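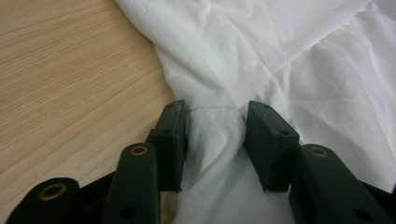

4. The Open Day Demonstration

4.1 Setting and purpose

The third strand of the study concerned how members of the public respond when the collection of handling data for household robots is carried out in front of them. Earlier strands, reported in Sections 2 and 3, relied on interviews with laboratory staff and on the written records of the Gulero project. Neither could show what visitors notice, what they ask, or how long they are willing to watch a person fold clothes with a pair of mechanical fingers. The annual open day at the Enari building, held in July, offered a suitable occasion.

The demonstration was hosted by Funberg, the industrial partner in the project, and occupied one curtained bay at the rear of the hall. Visitors entered in small groups at intervals through the afternoon. Each group watched a complete cycle of work, in which an operator spread a white garment on a table, smoothed it, and folded it using hand-held grippers. Groups were then invited to put questions to the operator and to the research team. A visit to the bay was scheduled to last 27 minutes, although several groups asked to stay longer and were permitted to do so where the timetable allowed.

4.2 Procedure

The operator worked at a single light-coloured table with a gripper in each hand. Garments were selected in advance from the project's laundry set and were limited to white items, so that visitors could compare one cycle with the next without being distracted by pattern or colour. Light fabrics were favoured. They crease readily and gather between the fingertips when pinched (Figure 1), and the project team considered that this would make the difficulty of the task plain to an audience with no technical background.

Operators were instructed to work at their ordinary pace and to repeat any grasp that failed, without comment. They did not speak during a cycle. A member of the research team stood with the visitors and gave a short spoken introduction, the text of which is reproduced in Appendix B. The introduction explained that recordings of this kind are used to teach a robot to handle cloth, and that the Gulero collection then stood at 3,000 cycles. It did not describe the design of the grippers. We wished to learn whether visitors would raise the matter themselves.
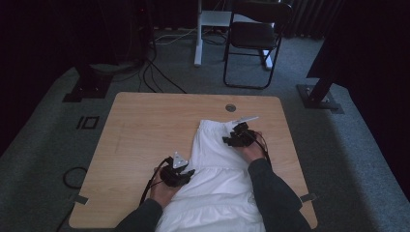 Figure 1. Garment handling with two hand-held grippers at the open day demonstration. Top of section: cloth pinched between the fingertip pads. Immediately above: both grippers in use on the garment.

Ah-rin Yook remarked during the discussion period that she had expected to see a robot doing the folding and a person correcting it, and that watching the reverse had changed her view of where the labour in such systems lies. She added that the work looked tiring for the wrists, and asked whether operators were rotated over the course of the day.

4.3 Themes in visitor responses

The question of operator fatigue recurred throughout the afternoon and had not been anticipated in our coding scheme. Funberg's practice is to limit continuous work to 50 minutes, and this was stated whenever the matter came up. Some visitors found the limit reasonable; others wished to know who had set it and whether operators had been consulted. The latter group tended to move from fatigue to broader questions about pay and credit, and a separate code was created for these exchanges.

A second theme was the choice of task. Visitors with caring responsibilities spoke of laundry as work they would gladly hand over, while several older visitors described folding as a pleasant occupation and doubted that a machine was wanted for it. Both views were sometimes voiced within the same family. We recorded these disagreements in full where consent had been given — they are among the richest material in the set.

Questions about the grippers themselves were fewer than expected and came mostly from children, who wished to try them. A spare pair was made available at the Thomas desk near the entrance, under supervision and away from the recording bay. Attempts at picking up a handkerchief there were not recorded and form no part of the analysis.

4.4 Limitations

Visitors to an open day are self-selected and generally well disposed toward the host. The presence of a researcher beside each group will also have shaped what was asked. The remarks reported in this section were taken down by hand by 2 note-takers, whose accounts were compared at the end of the afternoon. Where the accounts differed on wording, indirect speech has been used. Differences of substance were rare and are marked in the transcripts held with the project archive.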